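A passing score in simulation should not count as a safety check

In July 2021 a robot arm at Irnesano pushed a chair across a test cell and into a table leg. The chair broke at the back joint and the arm stopped on its force limit. The only person in the building was at the other end of the hall, so it went into the log as property damage and was closed 2 days later.

I think it was closed too soon.

The task had been trained and tested entirely in simulation before it reached the cell. Vilteo ran 200 trials and the arm cleared the furniture in every one. Those trials were the reason the separate cell check was skipped. I have read the sign-off, and it says so in one line.

What the trials did not cover was a chair that had been moved. In the simulated room the chair started in the same spot each time. In the cell, someone had sat in it.
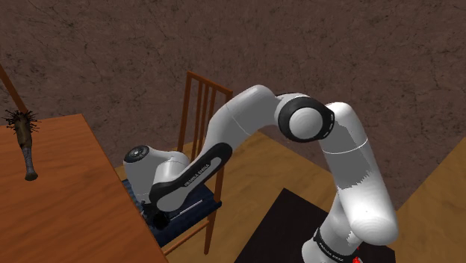

Simulated rooms are good for a lot of things. You can put odd objects on a table, run the arm all night and hurt no one. I would not want to go back to doing this work without them. But a simulator tests what its author thought to vary, and the friction of a chair leg on a real floor is usually a number somebody typed in once and left alone.

Guðlaug Bach, who reviewed the log for Brøndum, asked for the trials to be run again with the chair shifted and turned at random. The arm made contact in 72 of them. It took an afternoon. That afternoon was available before the cell run too.

Skustik has argued that the force limit did its job, and it did stop the arm. It stopped the arm after the chair had already traveled and broken. A limit like that is the last thing between the machine and a person's shin — it should not be the plan.

My proposal is small. Keep the simulated trials, and require that every loose object in them be moved between runs. Then require the slow-speed check in the cell anyway, with someone at the stop button, whatever the score was. And take the line about trials replacing the check out of the sign-off form. As of this writing it is still there.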